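Ticket 462: Left finger lags on close, drops things
Project: Cedholm hand-held grippers
Unit: 3
Opened by: Oanh Tạ
Assigned to: Idun Wikström
Priority: Medium (opened as Urgent, see comments)
Status: Monitoring

Oanh Tạ, 29 May 2023
Unit 3 is dropping things again. When I squeeze the trigger, the right finger comes in straight away and the left one thinks it over. By the time it arrives, the right finger has pushed whatever I was picking up out of the way. Mugs are fine because mugs are heavy. Anything lighter goes for a walk. The last one was a plastic spice jar, which went off the bench and under the fridge, where it remains.

Open and close both complete. No error on the logger. Restarted it twice, which made me feel better and did nothing for the gripper.

Idun Wikström
Thanks. Before I take it apart:
1. Does it lag on opening as well, or just closing?
2. Same with the tool pointing down and pointing sideways?
3. Has anyone tightened anything since January?

Oanh Tạ
1. Just closing.
2. Worse sideways, with the left finger underneath.
3. I haven't. I can't speak for the others, but the hex key was not where I left it.

Beverley Horrocks
That was me. The left pivot had a rattle so I nipped it up. The rattle has gone, for what it's worth.

Idun Wikström
How far did you nip it?

Beverley Horrocks
Until it stopped.

Idun Wikström
Right. Changing priority from Urgent to Medium, as I now have a fair idea where to look. Please leave unit 3 on the shelf in the meantime. If you need a gripper, unit 19 is free, though its trigger squeaks and you will hear it in your sleep.

Inna Bondarchuk
Adding a safety note so it's in writing. Oanh told me she'd been helping the left finger along with her thumb. Please don't. There isn't much force in these, but there is enough to catch skin, and I have already filled in one form this year over a stapler.

Oanh Tạ
Noted. It was only the once. A few times.

Idun Wikström
Had it on the bench this morning. Log below.

Step 1. Power off, battery out, logger unplugged. Moved each finger by hand. Right swings freely. Left is stiff for the first part of its travel and then lets go all at once.

Step 2. Backed the left pivot off a quarter turn. Better, still sticky. So Beverley is only partly to blame, and I'm happy to have that on the record.

Step 3. Took the left pivot apart. Grey paste inside, a mix of old grease and what smelled like cinnamon. Cleaned it out and wiped down the pin. No cracks that I could find. Put it back together with a very thin smear of the Gralanora grease, and tightened it only until the play was gone.

Step 4. Checked the finger screws on both sides. One on the left was a bit loose. Snugged, not strangled.

Step 5. Battery back in. Opened it up against the wall beside the bench to compare the two sides. The tips sit at much the same height and both faces lean in towards the middle. The left pad has some scuffs on its face and a worn bottom corner, but I'm leaving it on for now. 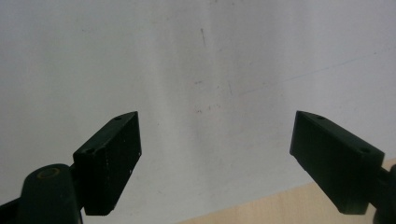
Step 6. Ran 200 open and close cycles with nothing in the grip, then picked up an empty spice jar (a different one) in both orientations. Left and right now arrive together. No drops.

Step 7. Wrote "DO NOT NIP" on masking tape and stuck it to the handle.

Tsegereda Gebremichael
Do the sessions Oanh recorded last week need to be thrown out? Fuvulwood are waiting on them.

Idun Wikström
Keep them but tag them "left lag". The finger positions were logged properly, they were just logging a finger that was late. Any run where a thumb turns up should go.

Oanh Tạ
That's more runs than I would like.

Beverley Horrocks
The rattle's back, by the way.

Idun Wikström
It's allowed to rattle a little. Leaving this open until unit 3 has done a full week of kitchen sessions. If the lag comes back I'll swap the pivot with the one from the dead Ngcobo unit. Oanh, please add a comment here if it drops anything, and say which way up you were holding it.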